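Seven weeks with the small phone

28/09/2024

So I did it. After years of complaining that phones have gotten too big, I bought a small one, moved my SIM over and put my old slab in the desk drawer. It's called the Pomby, it fits in the coin pocket of my jeans (nearly), and I have been boring everyone I know about it ever since.

A little background if you're new here. My last phone was a Barkham, the big one with the curved edges, and it was a very good phone. I could never reach the top of the screen with my thumb, though, and I dropped it on my face in bed more than once. When Tomomi Nishimura let me play with her Pomby over lunch I was sold before the food came. I could type on it with one hand! While holding a sandwich!

Let's talk about the camera first, since half the mail I get is about cameras. It has two on the back, a normal one and a wide one, and no zoom lens. I thought I would miss the zoom terribly. I've missed it exactly once, at my nephew's school play, where he was a tree at the far left of a very deep stage. The rest of the time I walk a few steps closer. Colors are a touch warm for my taste and the wide one gets soft in the corners, but the shutter is so quick that I've stopped getting blurry dogs. The front camera is fine. My mother says I look tired on calls, which I'm going to blame on the software.

The battery is where small phones usually fall apart, and I want to be fair about it. On a quiet day I go to bed with 50 percent left. On a day with maps and music going the whole time, I'm looking for an outlet by dinner. It charges fast enough that twenty minutes while I shower gets me through the evening, so I've settled into that and quit worrying. Haruna Kamata, who commented on my last post, asked if it gets hot on the charger. Warm, yes. I've never wanted to put it down.

Now the typing. Everyone told me I'd hate the keyboard, and for the first couple of days I did, and then something clicked and I got faster than I was before. I think it's the shorter trip between the letters. I did have to turn off the row of suggested emoji, which was eating a whole line of screen, and I made the text one size bigger. With those two changes I can read long articles on it quite happily.

Things I don't love: the volume buttons are on the wrong side (wrong for me, I'm left-handed), and the vibration motor sounds like a wasp in a jar if the phone is lying on wood. Also, there's a Grakden app installed out of the box that can't be removed, only hidden. I hid it.

Storage has been a nice surprise. I cleared out more than 2,000 old screenshots before I moved my stuff across – recipes, parking spots, bus times from cities I left years ago – and what was left fit with plenty of room to spare. If you're switching phones this fall, do your cleaning first. It took me an evening and a pot of tea and I felt ten pounds lighter. 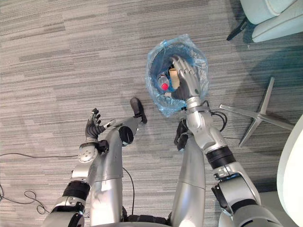
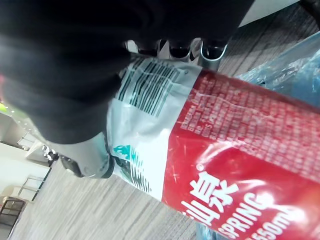
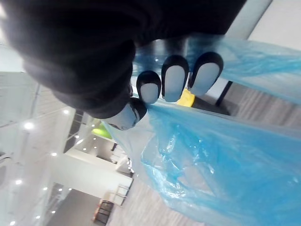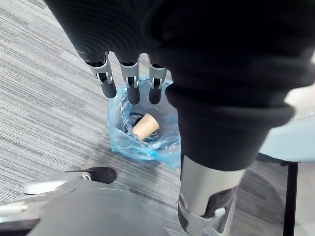 Cases are the one thing I still haven't sorted out. The Pomby's back is glass and slippery as a fish, so I do want something on it, but every case I've tried makes it about as thick as my old phone and then what was the point? The Oyelaran one is closest, a thin rubbery thing with ridges down the sides. What I'm really after is what those robot fingertips have in the third picture, a dark shell with a smooth pale pad set into it, only shaped like a phone and sold in green. Yae Uchida swears by a plain vinyl skin and no case at all, but she has steadier hands than I do. I've ordered a skin anyway, in a sort of mustard, and if it peels at the corners I'll be back to the rubbery one.

The other open question is updates. A big one is supposed to arrive in November with a new lock screen and, I hope, a way to move that clock out of the middle. I'll install it the minute it shows up, because I have no patience whatsoever, and I'll write up what changes. If you've got a Pomby too, tell me in the comments which case you're using, and whether your left speaker is quieter than your right. Mine is, a tiny bit, and I can't decide if it's the phone or my ears.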